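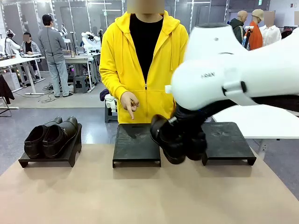

Three racks on the table, first pair of black shoes in place on the left one.

Re: [hall-store] Shoe racks for the Ambrose production

Odair Andrade wrote:
> Before I order anything, can someone tell me if the low racks tilt
> the shoes or keep them flat? The Kidusora ones we had in February
> were flat and the toes kept getting knocked. Also, do they take one
> pair each or two?

Odair,

They tilt. The back edge is raised, so the heels sit a bit higher than the toes. I'd set them with the toes towards the front of the table, as with the left-hand pair in the photo. People can then see what they're picking up without reaching over.

We're putting one pair on each. You might squeeze a second pair of children's shoes on if you turned them sideways, but I wouldn't bother with the adult sizes.

The tops do show scuffs. I tried a damp cloth and a bit of washing-up liquid on one of ours and it made little difference. If you want them smart for front of house, buy new. For the dressing room the old ones will do.

On the order itself: Drelto quoted me 94 pounds for the lot, delivered to the Gostton side door. I haven't paid yet, so shout if you want to change the number.

Two things for whoever does the labels:

- Buckled shoes go on with the buckle done up, or the strap catches on the next pair.
- Name labels go on the rack and stay off the soles. The glue marked the floor last time.

I'm in until half past four if you'd like to come and look at them.

M.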